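Irnier Community Kitchen Garden Opens Its Gates for a Second Growing Season

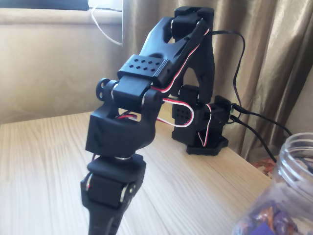 On the tabletop: a black 3D-printed arm with its cables running along the outside.

IRNIER - With June just about here and the beans already well up their poles, the Hivden Garden Project is delighted to announce that its shared kitchen garden on Grarkel Lane is open again to anyone who would like to grow, cook, swap or simply sit on a bench with a cup of tea and watch other people do the weeding.

The garden began last year on a strip of land behind the old Mujić bakery, which had been home to brambles and a great many broken flowerpots for longer than most neighbors can remember. It now has 46 raised beds, a long herb border beside the south wall, and a proper water line, so the days of carrying cans across the road are over (and our backs thank everyone who gave toward it).

"I came along for a few tomato plants and ended up with the compost heap, the seed cupboard and a key to the gate," said Csaba Pálfi, who looks after the day-to-day running of the garden. "People stop at the fence and tell me what their grandmother used to grow, and then I hand them a trowel. It has been a very happy year, and I'm hoping this one will be just as happy with fewer slugs."

Last season's growers brought in around 900 pounds of vegetables, most of it squash, chard, beans and potatoes. A good part went home in bags and baskets, and the rest was shared at the garden's supper evenings, where long tables are set out between the beds and everybody brings a dish. The suppers will return this summer, starting at six in the evening, and there is no need to have a bed in the garden to come and eat. Bring a plate and a fork from home, and a sweater too, as the corner by the wall gets chilly once the sun is behind the bakery.

New this year is a series of cooking mornings led by Benedek Virág, a retired school cook with strong feelings about soup. Each one will use whatever is ready to pick, so the menu can't be promised very far ahead, but the first few are likely to lean heavily on peas, green onions and new potatoes. There will be a morning on pickling later in the summer, when the cucumbers come in all at once as they always do.

"I cooked for hundreds of children and they told me exactly what they thought of it, so I'm not easily hurt," said Virág. "Come with an empty stomach and ask me anything. I'd especially love to see people who think they can't cook, because a pan of fresh peas and a little butter is a very good place to begin."

Beds are still available for the season, including 2 built at a greater height for gardeners who would like to work sitting down or without bending. Each bed costs $51 for the season, which covers water, compost and the use of the shared tools. Anyone who would find that hard to manage is warmly asked to have a quiet word at the gate, and we'll work something out. Children are very welcome with a grown-up, and well-mannered dogs may come as far as the benches.

We are also looking for jam jars with lids, bean poles, spare garden gloves in small sizes, and any seedlings that have outgrown your windowsill - except zucchini, please, as we have all the zucchini we could wish for. Donations can be left in the wooden crate inside the gate at any time the garden is open.

The garden is open every day from eight in the morning until dusk. To ask for a bed or join a cooking morning, stop by and put your name in the green book in the shed.

About the Hivden Garden Project
The Hivden Garden Project is a neighborhood group that turns unused land in Irnier into places for growing food and sharing meals. New members are welcome all year round.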